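10 August 2026
Workshop notebook – dye bench, madder and indigo

Back at the bench after too long away, and the first thing I did was spill washing soda on the old notebook, so this is a new one. Anything before May is in the blue binder on the shelf over the sink. If you need the alum figures from spring, look there and please put it back!

Main job today was the madder. I had four skeins of the Ralline wool soaking overnight in plain water with a drop of dish soap, and they went into the mordant pot first thing. Alum at 10 percent of dry weight, same as always. Seon-mi thinks I should go higher and she may well be right, but I want one clean run with the old number before I start fiddling. I brought the pot up slowly, held it for an hour and let it cool with the lid on while I ground the root.

The root is from the new bag of Tarham. It smells stronger than the last one (kind of like wet hay and pencil shavings) and it grinds a lot easier. I put it through the mill twice, tied it up in a square of old curtain and left it to steep at 40 degrees. I know the books all let it go warmer than that. Last time I let it creep up to 79 while I was on the phone and the whole batch went the color of a flowerpot. Nice flowerpot, but I'd promised Ji-hoon a red.

So this time I sat with it. I mean really sat with it, thermometer in one hand and a sandwich in the other, turning the burner off and on like a crazy person. Our little hot plate has two settings, cold and lava, and I've said this before, but we need a better one. Adding it to the list on the door.

First skein came out after an hour and it's a real brick red, maybe a touch orange in daylight. Second one got a pinch of chalk in the pot and that pushed it cooler, more like cherry. I love it. Third and fourth are still in there for the night. Note to self: the chalk goes in before the wool, mixed with a little water first, or you get pale spots. I got one pale spot. It's on the inside of the skein and I'm not going to think about it.

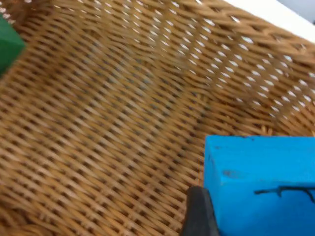
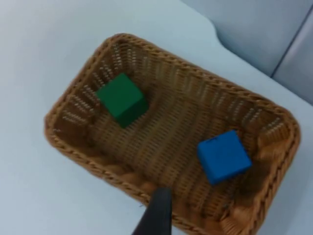
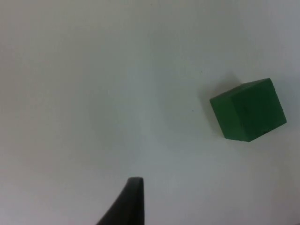
Wicker basket in the first two, green cube on the white tabletop in the last.

On to the indigo, which did not go as well. The fructose vat I started last week had gone flat. No coppery skin on top, no bloom, and the liquid was a cloudy blue when it should be that strange yellow-green. I checked the pH with the strips and it had dropped a good bit, so I gave it a spoonful of lime, stirred slowly around the edge to keep the air out, and left it alone. An hour later it was a little greener. Added some more fructose, warmed the bucket in the sink, stirred again. By late afternoon there was a thin shiny film and a few bubbles, so it may be coming back.

I dipped a scrap of cotton anyway, because I have no patience. It came out green and went to a washed-out denim in the air, and half of that rinsed off under the tap. So not yet. I'll leave it wrapped in the old sleeping bag tonight and look again before I touch anything else. If you're in before me, please don't lift the lid to check on it – every peek lets air in, and I've already done more than my share of peeking.

Seon-mi came by with the Hung swatches, the silk ones we did with onion skin. They've been taped in her south window with half of each one covered in foil, and the uncovered side has faded more than I hoped. The gold is now more of a straw. The ones with the iron dip held up much better, but they were kind of drab to begin with, so take your pick. She's written the results on the backs in pencil and they're in the flat drawer. I said we should try weld for the yellows and she said she's been telling me that for a year, which, fair.

Ji-hoon wants to know how much red yarn he can count on for the Tistora blanket. I told him I can't say until the second pair is dry, because they always look darker wet and I've gotten his hopes up that way before. If they match the cherry one I'll just do all the rest with chalk. If they don't, we could put the odd ones in the stripes, where a bit of variation looks like you planned it.

Other bits. The rinse hose is leaking at the tap end again, and I've put a rag around it. We're nearly out of pH strips. The big steel pot has a ring of something in it that vinegar didn't shift, so don't use it for yellows until I've had a go with the scrubby. And whoever borrowed the good wooden stirring stick, the one with the notch, I'd like it back, even if it's blue now.

Tomorrow: pull skeins three and four, rinse until clear, hang in the shade. Look at the vat. Weigh out the next lot of wool and get it soaking before lunch.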